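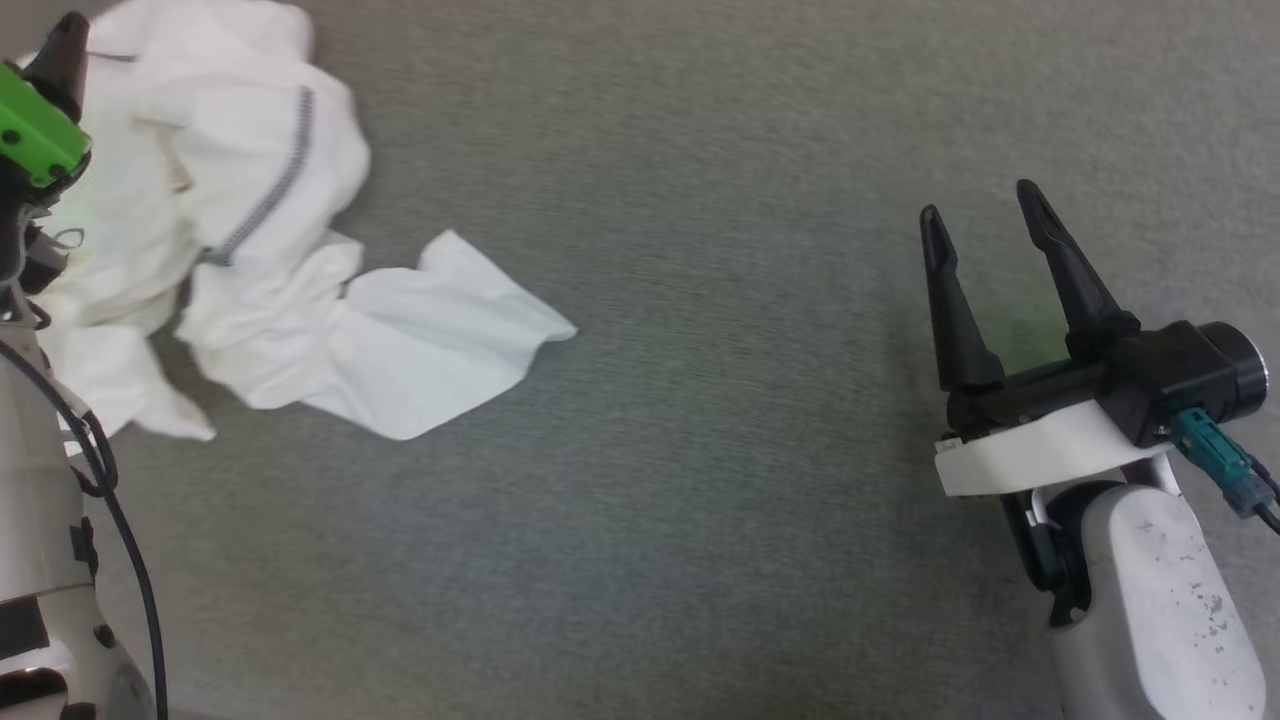
Merklow renewed for third series, with filming to start in February

November 15, 2022

Iteo has ordered a third series of the family drama Merklow, the production company Gravik confirmed today. Filming begins in February and the new episodes are due on screen next autumn.

Theda Albers and Lawal Nwachukwu will return as Marit and Joseph Turunen, who took over the family ferry business at the end of series two. Hertta Lindqvist joins the regular cast as Joseph's half-sister, a part mentioned in earlier episodes but never seen.

The series will have 15 episodes, the longest run so far. Onni Kiiskinen, who created the programme, remains head writer. Paavo Pesonen takes over as lead director and will handle the opening and closing episodes.

"We left the family with a boat they can't afford and a brother who isn't speaking to them," said Kiiskinen. "There was plenty still to write. The first four scripts are finished and the rest are in hand."

Albers said: "I'd hoped we would go back. Marit made some poor decisions last time and I want to see her deal with them."

Most of the shoot will take place at the same harbour used for the first two series. Gravik plans to hire about 900 extras locally over the course of production, and details of how to apply will be posted on its website in the new year.

Series one and two are available to stream on Iteo now. Series two ended last month, and its final episode has been kept in an extended version for subscribers.

Press enquiries, including interview requests and set visits, should be sent to the Gravik publicity office.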